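Subject: Re: [bivell-dev] Tracker loses lock over plain tabletops after 0.5 upgrade

On Friday, a list member wrote:

> We moved our handheld recordings from the old tracker to the one in
> Bivell 0.5. Most sequences are fine. The ones taken over a white table
> are not. The pose holds during the approach and then slides sideways
> once the gripper gets low, with no warning in the log. Gripper width
> is still read correctly the whole time.
>
> Config is the stock Wondel preset. Is this a calibration problem or
> should I be changing the feature threshold?

I don't think it is calibration. If the intrinsics were off you would see drift on the textured sequences too, and you say those are fine.

The Wondel preset was tuned on a cluttered bench. It sets the minimum corner response high, which works when there is plenty of texture to choose from. Over a blank surface the detector throws away nearly everything in the middle of the image and keeps whatever has a strong edge. Close to the table, the strongest edges belong to the fingers. They move with the camera, so to the solver they look like perfectly stable landmarks, and the estimate gets pulled toward zero motion. The IMU disagrees for a while and then the bias estimate absorbs the difference. That would also explain why the log is quiet: the inlier ratio stays high throughout.
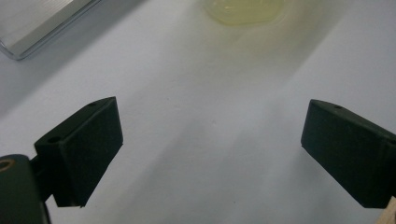 So the first thing to check is the finger mask. In 0.4 the mask was a fixed polygon. In 0.5 it is computed from the measured gripper width, and it assumes the default finger model. If you have printed your own fingers, or changed the mount, the polygon will be too small and the bevels and screw holes will leak through. Set

 mask.debug_overlay: true
 mask.dilate_px: 5

and look at the overlay with the fingers fully open and fully closed. Five pixels is enough on our rig. The body housing needs to be covered as well, and the default polygon leaves out the lower corners.

Second, shadows. Soft light bands on a matte table produce weak corners that shift when the operator leans over. Lowering the threshold globally will let those in, so I would leave it alone and turn on the per-cell minimum instead:

 detector.min_per_cell: 4

Transparent objects are a separate issue. Highlights on a clear rim move with the viewpoint and will pass the ratio test between neighboring frames. The only thing I have found that helps is a longer track requirement (track.min_length: 5) before a point is allowed into the map. It costs a little latency at startup – not a concern for offline processing.

The Haverford branch has a patch that logs the share of inliers within the mask border. It applies cleanly to 0.5 but has not been merged, as it breaks the Ukov replay format.

If the overlay looks right and the pose still slides, please send the raw IMU stream along with the config. The processed one has already been bias-corrected and will not tell us much.

> Also, does the width reading depend on the pose at all?

No. It is computed in the image from the finger positions and never touches the map.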